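21 August 2022

Simulation session for the Dondville student project, third block of the course. Task for the day: tabletop reaching in the dining room world, two arms, head camera first, then wrist camera. Started at the desk before breakfast and had the scene loading by the time the coffee was through. The Karaki build from last night compiled clean except for one warning on the joint limits file, which I have left alone.

Load time is still poor. Most of it goes to textures. The wooden ceiling alone takes longer than both arms, and we never need the ceiling.
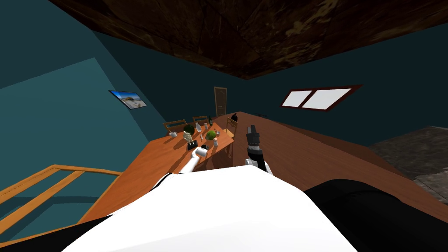 Image: Dondville student robotics project, simulator output

Head camera pitch and roll are both well off level, so the room comes in at a slant. I spent an hour checking whether the tilt was in the camera mount or in the base pose. Base pose reads zero on all axes. The mount transform has a roll term that was entered in degrees where the file expects radians. I wrote it up and did not correct it today, as the Zorndale team has the same file and we agreed to change it on both sides together.

Left arm over the dining table, right arm over the brown surface beside it. Reach on the left is adequate for the nearer objects. The dark bottle toward the back is outside the comfortable range without moving the base, and the rules for this block keep the base fixed.

Ran the planner with the default step limit of 100. It timed out on most of the left arm targets. Raised the limit to 700 and the timeouts went away, at the cost of slow, wandering elbow paths. Will try a middle value once the collision margins are settled.

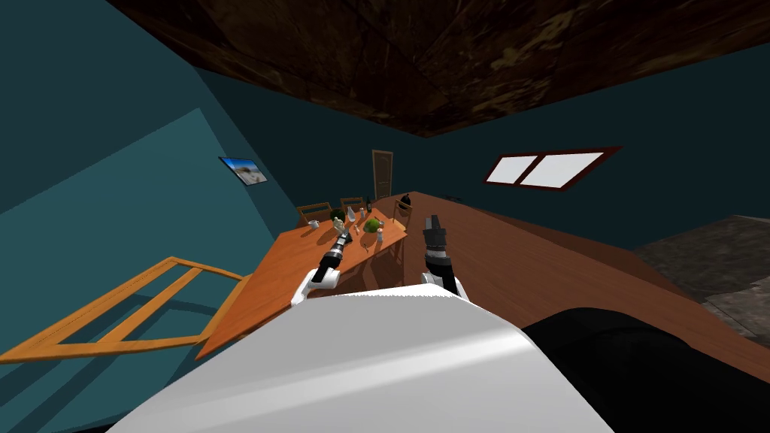 Why keep the base fixed during a reaching exercise?
It takes one source of error out of the results, so a missed target can be traced to the arm planner or the camera calibration.

Second half of the morning on collision shapes. The chairs are the expensive part. Each slat was imported as its own mesh, and the checker tests the arm against every one. Replaced the chair backs with a single box per chair. The planning loop is noticeably faster and I can find no case where the box blocks a path we want. The railing has the same problem and can get the same fix.

The round green vegetables are plain spheres in the collision model and need nothing.

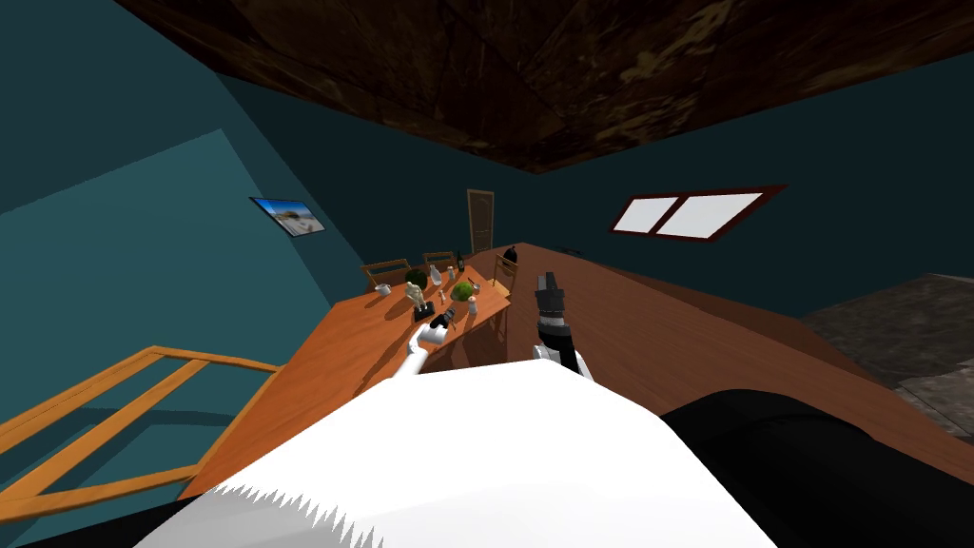

What is the difference between the visual mesh and the collision mesh?
The visual mesh is what the camera renders, and the collision mesh is a simpler shape that the physics engine uses to work out contact.

Lunch late. Afterward the log file had grown to 161 megabytes because I had left contact reporting on for every body in the room. Turned it off for everything except the fingers and the tabletop objects.

Switched to the wrist camera in the afternoon. Fingers open, figure and black box between and past them. The figure is the awkward item on the object list. It has thin legs, and the convex hull fills in the space between them, so the planner treats it as one solid wedge. A decomposition into 2 hulls per leg should be enough. The Baston handbook covers this, and I copied the relevant part into the back of this book. 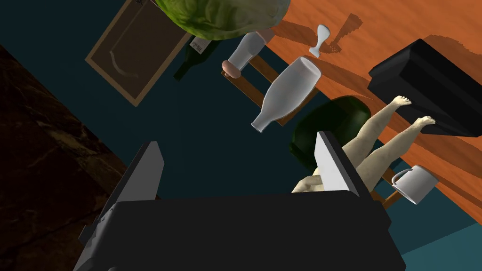 Baston Simulation Handbook, Vol. 2

The mug is on its side in this view. Resting orientation has to be read from the state file at each reset, and my grasp list still assumes upright for all drinkware. Added a check that compares the object's up axis with the table normal and skips the grasp if the angle is too large. Tested on the mug only. The wine glass needs its own threshold, and I did not get to it.

Label text on the wine bottle cannot be read at wrist camera resolution. Not required for this block, but the next one has a sorting task and I have put in a request for a larger texture.

To do: roll term in the mount file, railing boxes, leg decomposition, glass threshold, step limit. Backed up the scene and the planner settings to the project drive and shut down the workstation at nearly ten.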